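Pink plates, and other things I said I didn't need

So the dishes have finally been dealt with! If you've been reading since October you'll know I have been threatening to do this forever, and every time I opened the cabinet next to the stove I shut it again and made toast.

It started with my grandmother's dinner service. I love it, I do, but there are 68 pieces and I live in an apartment where the kitchen is basically a hallway with a sink. There's a gravy boat with its own little saucer. There are soup bowls with handles on both sides (why both? are you meant to drink it?). I was eating my cereal out of a measuring jug while all of that sat there stacked up and wrapped in newspaper, and one morning I just thought, okay, enough.

My sister took the whole set. She has a real dining room with a sideboard and she actually hosts people, so it went to the right house, and I kept the gravy boat after all because I got sentimental at the door. It holds my hair ties now. Don't tell her.

That left me with a very empty cabinet and the fun part, which was shopping. I gave myself a budget and then spent two whole evenings reading about glazes like a crazy person. I nearly bought the Cliven starter box, the gray speckled one that everybody has, and I had it in my cart and everything. But I've owned gray things. My couch is gray, my towels are gray, my winter coat is gray. I closed the tab and went to bed.

The next day I went over to Gellska, the big kitchen place out past the highway, just to hold some plates in my hands. I really recommend doing this if you can, even if you end up ordering somewhere else. Weight matters so much more than I thought it would! Some of the Fosex ones were gorgeous but so heavy that I could picture myself hating them by the third wash. And some had no lip at all, completely flat, and I am a person who eats saucy food in front of the TV, so no.

What I wanted, once I'd figured it out, was a plate with a bit of a raised edge, round, and a color that would cheer me up when I'm eating leftover rice at ten at night. Salmon pink, as it happens. Not a color I would ever wear.

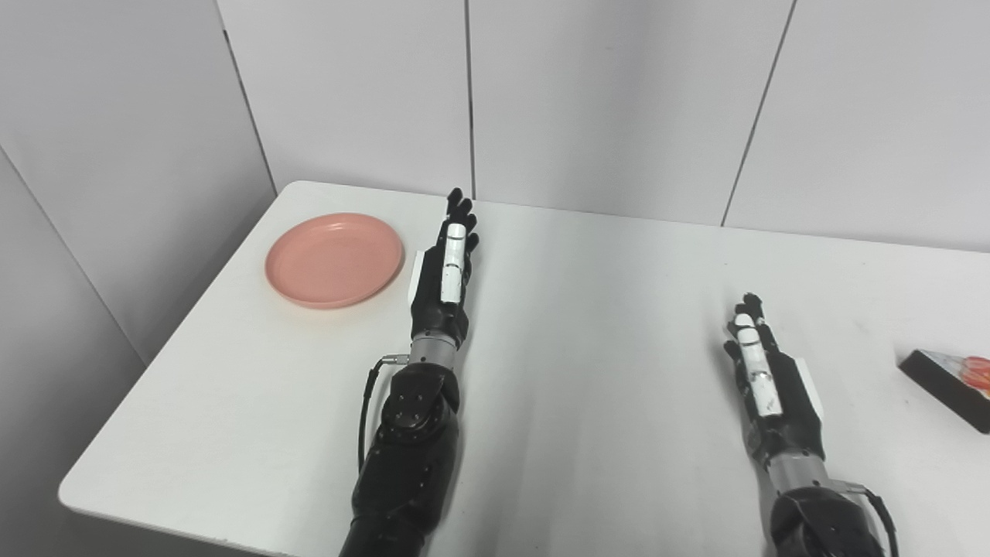 Hatice Eren wrote to me after my last post and told me to buy two more plates than I think I need, because the color always changes between batches and you can never match them later. She also said her Aksoy bowls went chalky inside after a year of dishwasher tablets and that she now washes anything colored by hand. I'm going to take the first bit of advice and think about the second, because I know myself, and I know what my sink looks like by the end of the week.

Bowls are next. I haven't decided if they should be pink as well or if that tips the whole thing over into dollhouse territory. My sister says cream. I was leaning toward a dark green, something you could put a big pile of noodles in, and I've seen one I like but they only sell it in sets with a matching teapot, and I already have three teapots.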